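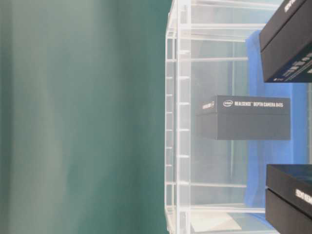

Dark boxes in a clear bin with a blue lining.

Storing boxed parts for picking trials

Clear bins are handy on a workshop shelf but hard on a picking robot. In the Groltby trials, written up by Adaeze Ezeani in July, the arm made 336 attempts on boxes in clear plastic bins. It lifted 300. Most of the misses were put down to the depth reading at the rails, where the plastic was taken for the near face of the box.

Tips from the write-up:

Line the bin with a plain, matt cloth in a colour well away from the boxes. Folds do no harm if they stay lower than the box lid.

Turn printed faces towards the open side. The Ntuli matching method relies on lettering — white on dark gave the steadiest results.

Leave a finger's width between boxes and the bin wall.

Wipe rails with a damp microfibre cloth. Paper towel scratches them, and scratches scatter light.

Keep loose cards and leaflets out of the bin during a run. Suction cups lift them first.

Repeat the depth check after moving a lamp. Furkex bins need it more often than Dallus ones, as their walls are thicker.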